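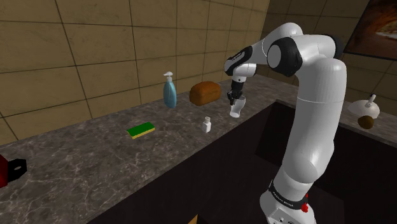 4. Recording and scoring grasp trials in the kitchen world

By now you have Nilia installed and the Harby scene pack loaded. This section covers the fun part: running a batch of simulated grasps on a cluttered counter and finding out which ones your policy can handle.

The method is simple. Every trial keeps the arm base and the counter fixed, then shifts the small objects and changes the surface textures. The policy never gets the same counter twice, and you get a score for each target object.

4.1 Before you start

Close any other simulator windows. Check that the scene pack lists a glass, a pump bottle, a sponge and a loaf of bread under Loose Objects. If one is missing, reload the pack.

4.2 Running a batch

1. Open the Trials tab and choose Kitchen, Counter Run.
2. Set the target to Glass. It is the hardest object in the pack and a great one to learn on!
3. Set Trials to 30 for a first look. A full batch is 400.
4. Leave Texture Shuffle on.
5. Enter a seed. We use 247 in all our own tests, so you can compare your results with ours.
6. Press Start. Each trial ends when the object is lifted and held, or after 18 seconds of simulated time.
7. When the batch is done, press Save Scores.

Note: Clear objects give the depth channel trouble, and this is where the Saraç filter earns its keep. Run the same seed once with the filter off and once with it on, then open both score files side by side. We still love looking at that plot.

Caution: Do not change the gripper speed in the middle of a batch. The scores will still save, but they will mix two settings and there is no way to split them later.

4.3 Reading the scores

Each row has a target, a result and a reason code. SLIP means the fingers closed and then lost the object. RIM means a finger hit the top edge on the way down - very common with the glass. REACH means the arm ran out of room before it got there.

If RIM shows up a lot, raise Approach Height one step and run the batch again with the same seed.

4.4 Sending a batch to Terkedico

Choose Export, then Terkedico Format. The seed and texture list go into the file with the scores. Replays are saved separately and can be deleted from the Storage tab.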